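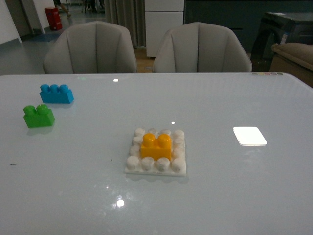 Rapport d'avancement - atelier partagé Udier
Projet : bras d'assemblage à faible coût
Destinataire : fonds Prostinside, programme des petits ateliers
Rédigé par : Katalin Sipos
Août 2026

Madame, Monsieur,

Je vous envoie le deuxième rapport sur notre projet. Il concerne la période depuis le versement de la première partie de la subvention. Je vous prie d'excuser mon français, qui n'est pas ma langue maternelle ; un collègue de l'atelier a relu les parties techniques.

1. Rappel de l'objectif

Le projet consiste à construire, avec les moyens d'un atelier partagé, un bras capable de prendre une brique de jeu de grande taille, de la porter au-dessus d'une plaque à tenons et de l'emboîter à la place demandée. La tâche paraît simple pour un enfant. Pour une machine faite par nous, avec des moteurs bon marché, elle demande de résoudre ensemble trois questions : voir la brique, la saisir droite, et appuyer juste assez fort.

Nous avions promis un bras en état de marche, des plans que d'autres ateliers peuvent utiliser, et un carnet où sont notés les essais, y compris les mauvais.

2. Ce qui est fait

La partie mécanique est terminée. Les segments du bras ont été refaits une fois, parce que la première version pliait un peu au niveau du coude quand le bras était tendu. La nouvelle version est plus lourde, mais elle ne bouge plus de façon visible. L'entreprise Paulauskas nous a usiné les deux pièces de l'épaule, que nous ne pouvions pas faire correctement sur notre petite fraiseuse.

La pince fonctionne. Les doigts sont couverts d'une bande de caoutchouc que l'on change facilement. Nous avons abandonné l'idée des ventouses, car elles tenaient mal sur le dessus des briques, entre les tenons.

Pour la disposition de travail, nous avons choisi la plus simple : la plaque blanche à peu près au milieu de la table, une brique jaune orangé déjà emboîtée au centre, une brique bleue à trois tenons et une brique verte à deux tenons posées librement à côté. La brique jaune sert de repère. Le programme la cherche en premier, calcule la position de la plaque à partir d'elle, puis va chercher les autres briques.

Nous avons enregistré plus de 700 essais. Chaque essai est noté dans le carnet avec la disposition des briques au départ et le résultat.

3. Difficultés rencontrées

La principale difficulté est la lumière. La surface de la table est claire et très brillante, et elle renvoie les lampes du plafond sous forme de taches blanches. Le programme de vision a d'abord confondu ces taches avec les tenons de la plaque, qui sont eux aussi d'un blanc un peu cassé. Une erreur semblable est arrivée avec le carré blanc aux coins arrondis qui se trouve à droite de la plaque : il est si lumineux que le programme le prenait quelquefois pour la plaque elle-même.

Nous avons corrigé cela en deux étapes. D'abord, le temps de pose de la caméra a été réduit. Ensuite, le programme ne garde un objet comme plaque que s'il y trouve une grille régulière de tenons. Les erreurs de ce type sont devenues rares, mais elles n'ont pas disparu, surtout en fin d'après-midi.

On nous a conseillé de poser une nappe mate. Nous avons préféré attendre - les ateliers qui vont reprendre nos plans auront aussi des tables ordinaires, et je trouve plus utile de régler le problème dans le programme.

La deuxième difficulté est l'emboîtement. Quand la brique arrive avec un petit angle, elle se pose sur les tenons sans descendre. Nous faisons maintenant un léger mouvement de va-et-vient avant d'appuyer. Avec la brique verte le résultat est bon. Avec la bleue, qui est plus longue, il reste irrégulier et je ne veux pas annoncer un chiffre avant d'avoir fini la série en cours.

4. Budget

La première partie de la subvention, soit 2000 euros, est presque entièrement dépensée. Les moteurs et leurs cartes de commande représentent la plus grande part, puis viennent les pièces usinées et l'alimentation. Il reste 20 euros, que nous gardons pour du câble. Les factures sont jointes. Un moteur est arrivé défectueux ; le vendeur l'a remplacé sans frais, mais le délai nous a coûté presque deux semaines.

5. Suite du travail

- terminer la série d'essais avec la brique bleue ;
- ajouter la pose d'une brique contre la brique jaune, sur les tenons restés libres de la plaque ;
- mettre les plans de la pince au propre, avec les cotes vérifiées ;
- faire monter un second bras par l'atelier de Clelholm, uniquement à partir de notre documentation.

Ce dernier point est pour moi le plus important. Leurs membres n'ont pas participé à la construction et ils verront tout de suite ce qui manque dans nos explications. Ils ont demandé quatre semaines à partir de la réception des pièces.

6. Demande

Nous demandons l'autorisation de reporter la remise des plans définitifs après le montage à Clelholm, sans changement du montant total. Si cela vous convient, une réponse par courriel suffit, et je vous enverrai le calendrier corrigé avec la copie du carnet d'essais.

Avec mes remerciements pour votre soutien,

Katalin Sipos
Atelier partagé Udier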